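Canstead Residence Services
Resident Property and Rooms - Support Ticket
Status: Closed, with one follow-up action
Category: Personal effects / small items / storage
Opened by: Iida Halonen, Brendholm House
Assigned to: Lok-yiu Kan
Copied to: Chi-keung Fu, Linen and Furnishings
Date opened: 17 February 2019

Summary of request

The resident of Room 19, Ms. Ching-wen Hsu, reports that her costume jewelry becomes tangled whenever it is put away and that small pieces go missing between the bedside drawer and the bed. She asks for a storage arrangement that she can manage without help. A secondary request concerns the bedcover, which she does not wish to have replaced.

Entry 1 - Iida Halonen

The resident keeps necklaces, bracelets, rings and hair clips together in one drawer. When a necklace is lifted out, other items come with it and drop onto the bed or behind the headboard. Two items were reported missing in the past month. One, a ring, was recovered from the laundry. The other, an earring, has not been found. The drawer was inspected and its base is sound. No repair is required.

Entry 2 - Lok-yiu Kan

I visited the room at the resident's convenience and asked that the items be laid out on the bed so that they could be sorted in good light. The resident agreed. Her nephew, Mr. Cheuk-hei Hsu, was present and assisted.

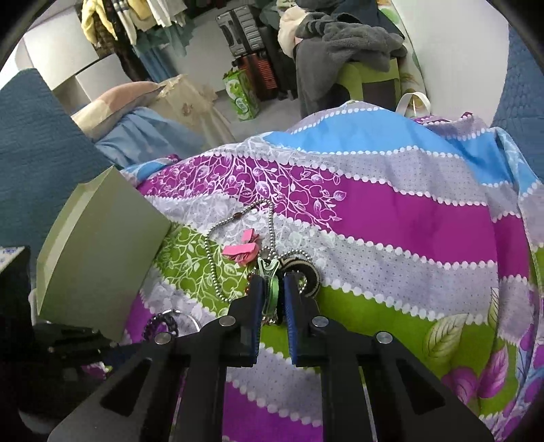
Ball chain is the main source of the tangling. It closes back on itself easily, and it catches in the springs and teeth of hair clips when the two are stored together. On the bedcover the long silver chain lay attached to a light green plastic clip, with a pink paper flower hanging on it close by, and a black beaded bracelet and a thin silver ring had been set down a short way off. The resident confirmed that she considers the flower part of the necklace and does not want it removed. Staff are asked to respect this.

The following was agreed with the resident:

Chains are to be stored singly, fastened, and hung where possible.
Clips are to be kept in a separate lidded container.
Rings and bracelets are to go in the shallow tray supplied under stock number 600.
Paper ornaments are to be kept away from the washbasin shelf.

I also asked whether the sorting could be done on a tray in future. The resident stated that she prefers the bed, as she can sit beside it, and that the tray table is too high for her. This is noted as her preference and no objection is raised.

Entry 3 - Chi-keung Fu

I have been asked to comment on the bedcover. Its printed pattern of wide colored bands is busy, and small objects are difficult to pick out against it, particularly for a person with reduced sight. The standard recommendation would be a plain cover from the Amberg range. The resident has declined. The cover came with her from her previous home and she has used it for many years.

As an alternative I have offered a plain cream cloth, to be laid over the bedcover during sorting and folded away afterward. The resident has accepted this on trial. The cloth is held in linen store 7 and may be released to the room on request.

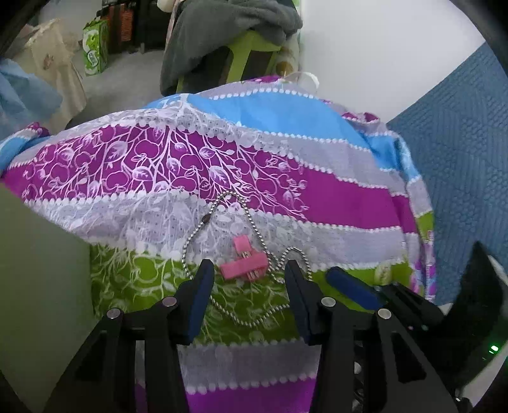
The bedcover itself should continue to be laundered on the delicate program and returned to the same room. Laundry staff are reminded to shake out all bedding from Room 19 over the sorting table before loading - the ring mentioned in Entry 1 was found in the drum filter, and the filter had to be taken out to reach it.

Entry 4 - Iida Halonen

Storage tray and lidded container delivered. The adhesive hooks first supplied by Soriano did not hold on the inside of the wardrobe door. They were removed the same afternoon and left a slight mark on the finish. Screw-in hooks were requested from maintenance under work order 400 and have since been fitted at a height the resident can reach while seated.

The resident tried the hooks in my presence and was able to hang and take down a necklace without assistance. She reports that the cream cloth is useful but slides when she leans on the bed. I have suggested tucking one edge under the pillow.

Entry 5 - Lok-yiu Kan

Primary request resolved. The missing earring remains listed with the front desk. Mr. Hsu has been given the desk's contact details and will be informed if it is handed in.

Follow-up action: Linen and Furnishings to review the cream cloth with the resident in May and to supply one with a non-slip backing if she wishes to continue using it. Owner: Chi-keung Fu.

Ticket closed with the resident's agreement.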